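Emilian Munteanu
11/24/23

Wall mirror, part two. The oval one from Balham finally goes up for good. Short thread on fixings and height, mostly for my own records.

1/ The frame has a carved rose cluster at the top, so the visual center sits higher than the center of the glass. Measure from the glass. If you measure from the frame you will hang it low.

2/ Backing board first, mirror second. Four screws through the board, 400 mm apart horizontally. The wall never sees the mirror's own hanger, and I can take the whole thing down in one piece.

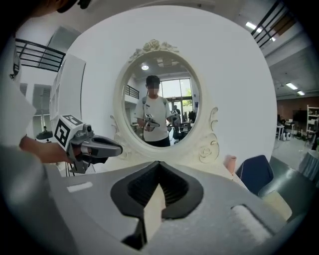
White oval mirror on its white backing board, railing to the left, window in the reflection.

3/ Reflection is worth checking before you drill. Mine picks up the big window and the greenery outside, plus the ceiling light near the top edge. Moving it 80 mm sideways on paper lost half the window, so I left it.

4/ Cleaning: the scrollwork at lower right holds dust. Dry soft brush, then a barely damp cloth on the glass only. No spray near the carving.

5/ Paint on the board is Enache matte white, two coats. It's a slightly cooler white than the frame. I can live with it.

6/ Someone asked about adhesive strips. I wouldn't with a frame this shape. Screws.

Recent posts
Irus shelf brackets, 270 mm version
Plitix wall plugs in old plaster
Touching up white trim

We use cookies to remember your settings. Accept / Manage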